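Painting the Hallway, Finally!

I've lived in this house long enough to stop seeing the hallway, and then in May I put a lamp on the floor while I was changing a globe and saw every scuff, ding and greasy fingerprint between the front door and the laundry. It was grim. So I took a week's leave and painted it, and I am ridiculously happy with how it came up.

It's a skinny hallway with no window, so whatever colour goes on has to look all right under a ceiling light at breakfast and at ten at night. I'd been carrying around paint chips for months. Pale grey went blue. Every white I tried looked like a dentist's. In the end I bought sample pots and painted big squares on the back of a cereal box, which I moved up and down the wall with blu-tack, and the winner was a soft, muddy green that Gornis sells as Ceddale. It's a bit sage, a bit olive, and it goes beautifully with old floorboards.

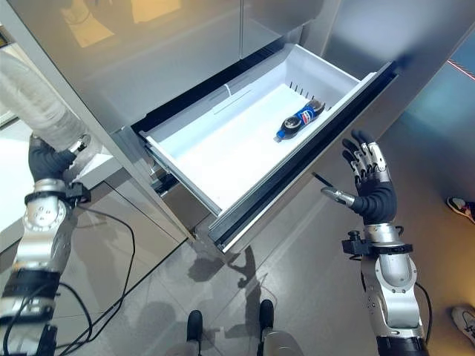 Getting the walls ready

This took far longer than the painting and I'm not going to pretend I loved it. I washed everything with sugar soap, top to bottom, then went back over it with clean water. The bucket was a horror. Then filler in all the picture hook holes (there were so many, what were the last people hanging?) and a light sand once it had gone hard.

I used a fine grade paper on a sanding block and wore a mask. Hang an old sheet across any doorway you care about, too. I did the bedroom and forgot the bathroom, and I was still wiping dust off the shampoo bottles on Thursday.

One thing I'd do again in a heartbeat is take the light switch covers off with the power turned off at the board. Painting around them always leaves a wobbly line, and they pop back on in a minute.

Paint and what it cost

I bought low sheen for the walls and semi-gloss for the skirtings and door frames. The whole lot came to $367, with rollers, a decent angled brush, tape and drop sheet thrown in. I could have done it cheaper, but I've used bargain brushes before and spent the afternoon picking bristles off the wall – never again.

The brush was $25 and worth every cent. It held its edge right along the ceiling and I gave up on tape for the top line altogether by the second wall. If you've got a steady hand, try it! Load only the tip, start a little below the line and creep up to it.

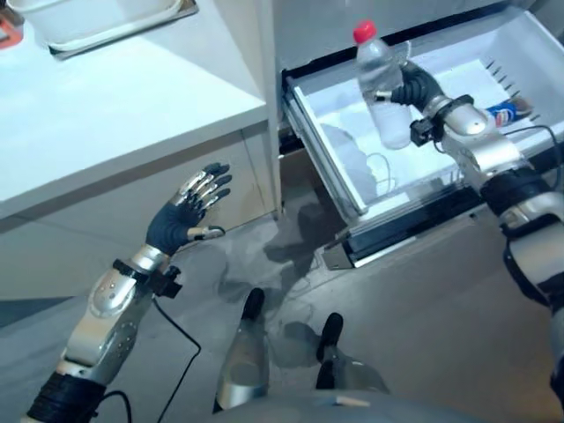

A gloved robot hand, open, with the other arm out to the right

Two coats or three?

Two, for me. The first coat looked terrible, all streaks and patches, and I had a proper wobble about the colour. Then the second went on and it was like somebody had put the hall in focus. I left it overnight between coats even though the tin said I didn't have to.

Doors are the slow bit. There are 5 of them off this hallway, and every frame needed a sand, an undercoat and two top coats. I did them in the evenings with the radio on and quite enjoyed it by the end, though my knees have opinions about the skirting boards.

The last bits

I swapped the old ceiling shade for a paper one and put up a row of pegs in a timber called Brernonlow oak (it's a stain on pine, but a lovely one). The runner came from Frimpong and it's the first rug I've owned that doesn't curl at the corners. There's more than 18 hooks' worth of coats in this household, so a few have gone to the op shop.

Next up is the laundry, which has the same horrible cream on the walls and a good half tin of green waiting for it. I've already started on the sugar soap.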